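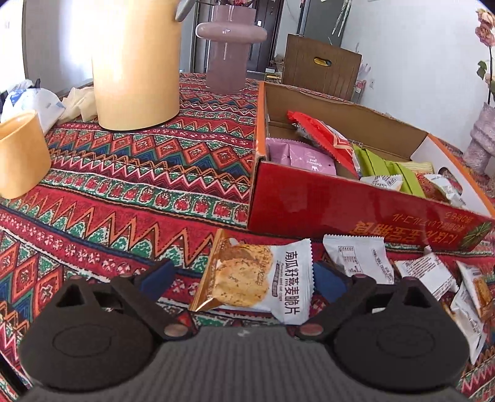
Snack box for the office shelf: unpack it or leave it in the box?

Board: Pantry, Gifts and Mail

bundgaard_b
Original post
We get a gift box of snacks every winter from a supplier and I'm the one who deals with it. Red cardboard box with a flap lid, everything inside wrapped one by one. I started taking things out this morning and then stopped, because last year I put the whole lot in a glass jar and people complained they couldn't tell what anything was.

What I have out so far is the pumpkin seed oat crisps. The packets have the name in Chinese and English on the white part, so those are easy. Still in the box are the green bars, a red-orange bag, a pinkish packet and some odds and ends. I haven't turned all of them over yet.

Options are:
1. Leave it all in the box with the lid open.
2. Sort by kind into the small bins from Clasden that we already have.
3. Keep half back in the cupboard and refill.

There are 11 people on our floor and a second team of 7 that comes through in the afternoon.

skolley_road
Leave it in the box. It's a gift box and it looks like one. When you move things to plastic bins it turns into supplies.

Fold the flap back and put the box against the wall so it doesn't flop over.

tinlid
Disagree with the above. A deep box means the top layer goes and then everyone digs. By the second day you have a heap of whatever people don't like, with the good ones crushed underneath. Oat crisps are thin. They don't survive digging.

Bins. Low ones.

skolley_road
Ours sat in the box for two weeks in November and nothing got crushed.

tinlid
How many people?

skolley_road
Four.

tinlid
Well, there you go.

marrow77
Before you sort anything, check the dates. Mixed boxes often have mixed dates. I write the month on a strip of masking tape and stick it on the bin. Takes five minutes.

Also look at the ingredients before it goes on a shared shelf. You have seeds in there for sure and probably nuts and sesame in something. If the label isn't in English, the translate function on a phone does a decent job with the big print and a poor job with the small print. The nutrition table isn't the ingredient list, people mix those up.

bundgaard_b
Good point on the ingredients. We have one person with a sesame allergy. The oat crisps are seeded so I'm keeping those separate until I've read the packet properly.

pf_larder
If you have an allergy on the floor then that settles it, you can't leave it as a mixed box. Wrapped or not. Someone opens a packet over the box and the crumbs go everywhere.

skolley_road
They're individually wrapped. People take one and walk away.

pf_larder
They don't in my building.

quillback
Unrelated, but where is that tablecloth from? Red with the zigzags and diamonds. I had one close to it on a kitchen table for years and it hid every stain.

bundgaard_b
It came with the table when we took over the room. No label on it that I can find. It goes in a cold wash and hasn't run so far.

quillback
Thanks. I'll look at the Urkness outlet, they used to have woven ones in that kind of pattern.

marrow77
Mine from Urkness shrank by a hand's width, so buy long.

ostler_k
I do this for a floor of 40, so a bit bigger than yours. What works for us is a flat tray with one row per kind, all packets standing up with the front facing out. People see what it is and take one. The rest stays in the gift box in the cupboard and gets topped up at lunch. Standing them up matters with the flat packets. Lying down they slide over each other and you get a fan of white backs with nutrition tables on them.

The bars can lie down. They stack fine.

bundgaard_b
That's close to my option 3. Do you put out some of every kind, or finish one kind first?

ostler_k
Every kind. If you finish one kind first the afternoon people only ever see that one.

tinlid
Seconding the tray. I'd still use bins for the bars.

skolley_road
I'd still use the box. But if you go with a tray, keep the box afterward. The rigid ones are good for cables or envelopes, and the plain brown inside takes a pencil label.

marrow77
Only if the glossy outside doesn't bother you. I flatten mine and put them in with the paper. Check with your local recycling on the coated ones, ours takes them and the next town over doesn't.

bundgaard_b
Going with the tray and the cupboard. Seeded things get their own bin with a lid and a label, on the lower shelf. I'll read the rest of the packets this afternoon and come back if there's something I can't make out.

pf_larder
Put the label on the bin and on the lid. Lids wander.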